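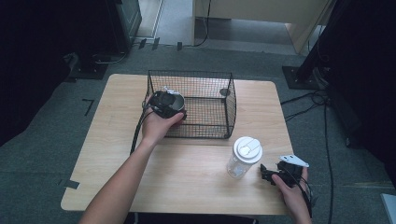 In Praise of the Small Table

I want to make a case for small tables, and I want to make it loudly, because the furniture stores in my part of the world seem to have given up on them. Walk into any showroom and you'll be pointed toward something that seats ten. It's lovely. It's also bigger than my first bedroom.

I grew up in an apartment where one little table did everything. We ate breakfast on it, I did long division on it, my aunt cut dress patterns on it, and at night it got pushed up against the wall so somebody could unfold the couch. When I moved out I swore I'd own a huge one. And I did! For 13 years I hauled a monster from place to place, taking the legs off every time, and for most of those years half of it was covered with mail.

That is my first complaint about big tables. They fill up. A big surface says yes to everything you're carrying when you come through the door – keys, receipts, a library book, the thing you meant to return – and since there's still room to eat at the other end, you leave it all there. A small table makes you clear it before you can use it. I clear mine maybe four times a day now and it takes seconds, and I love the feeling of sitting down to a bare top with one job on it.

My second point is about people. Csenge Bakos, who lives upstairs from me, has a round table so tiny that four dinner plates overlap a little at the rims. Her dinners are the best I go to. You can't have two conversations at that table, and you can't hide from the one you're in. The bread is always within reach. Compare that with the last wedding I went to, where I spent three hours waving at a very nice man named Geert Nijs across a spread of flowers and never heard a word he said. I found out later we both keep bees!

People tell me they need the space for holidays. Fine, but how many days is that? Borrow a folding table. Put the kids on the floor with a blanket (they'll be thrilled). Buying furniture for your most crowded afternoon of the year is like driving a bus to work in case you make friends on the way.

Then there's money. I sold my old table in March for 100 dollars, after paying close to 2,000 for it back when I thought that was what grown-ups did. The one I have now came from a secondhand shop and cost 70, and I can carry it down the stairs by myself, which I do on warm evenings so I can eat outside. Try that with a slab of oak.

I'll give the other side this much: if you quilt, or build model ships, or have five children, go ahead and get the big one, with my blessing. And a small table does ask something of you. You can't leave the puzzle out. Serving dishes have to stay on the stove, and somebody has to keep getting up. I've come to like the getting up. It breaks the meal into pieces, and whoever comes back with the pot usually comes back with a new subject too.

So before you order the extra leaf, measure the part of your table you really use. Mine came out to the width of two plates and a water jug, plus a spot for the cat, who isn't allowed there.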